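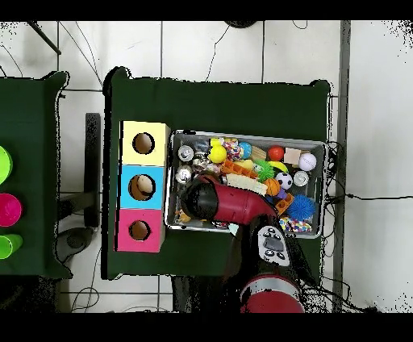 Clerkside Weekly Albums Chart: Frequently Asked Questions

What does the Clerkside chart measure?

The chart ranks albums by combined sales and streams at participating stores and services in Clutville and the surrounding counties. It runs to 29 positions. Albums, mini-albums and compilations are eligible. Singles are ranked on a separate list with its own rules.

When does the chart week start and end?

The chart week opens at 12:01 a.m. on Friday and closes at midnight the following Thursday. All times are local to Clutville. A sale made at a store counter counts on the day it is rung up. An online order counts on the day it ships, so preorders are normally credited to release week.

What is the midweek update?

A partial ranking compiled from the first days of sales. It is posted for information and has no official standing. An album that appears in the midweek update may drop out of the final chart, and positions near the bottom change often. Labels may quote a midweek position only if the word "midweek" appears next to it.

How are streams converted to sales?

Streams from paid accounts are totaled for each track on the album. The two most-played tracks are then reduced to the average of the remaining tracks, so that one hit single does not carry a whole album. The adjusted total is divided by the current conversion rate. The rate is reviewed every July, and free-account streams are converted at a lower rate than paid ones.
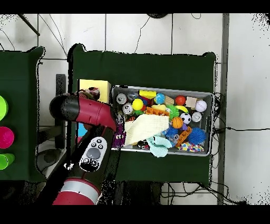

Do different formats of the same album count together?

Yes, provided the track list is substantially the same. Vinyl, CD, cassette and download versions are added together under one title. A deluxe edition is merged with the standard edition if it keeps all of the original tracks. A live or re-recorded version is a separate title. A box set is also separate if it holds more than one album.

Is there a limit on multiple purchases?

A maximum of five copies per customer per format is counted. Anything above that is removed before the chart is compiled. Bulk orders from labels, managers or the artists themselves are not counted at all.

Do sales at concerts count?

They count if the seller is registered with us before the show and files a signed sales sheet by noon the next day — late sheets are not accepted. Albums bundled into the ticket price are excluded unless the buyer chose the album as a paid add-on.

What happens when two albums tie?

The album with the higher physical sales takes the higher position. If those are equal as well, the album that has gained more since the previous week is placed first.

Why did an album's position change after publication?

Corrections are made when a store reports missing or duplicate data. The most recent case was Droninau by Serrano, which was first listed with one store's figures entered twice. The corrected total was 2,715 units, and the album moved down two places. Corrected charts replace the original in the archive, with a note giving the old position.

Can I see the full sales figures?

Unit totals are available to registered labels and stores. The public chart shows this week's position, last week's position, peak position and weeks on chart. Totals are published only where a correction requires it.

How do I dispute a position?

Write to the chart editor, Eifion Nicholas, before the next chart is published. Include the title, the chart week and the sales records you are relying on — screenshots of a store page are not enough.

Page last revised Nov 25, 2023

Contact the chart desk | © Clerkside Charts, Clutville | Back to top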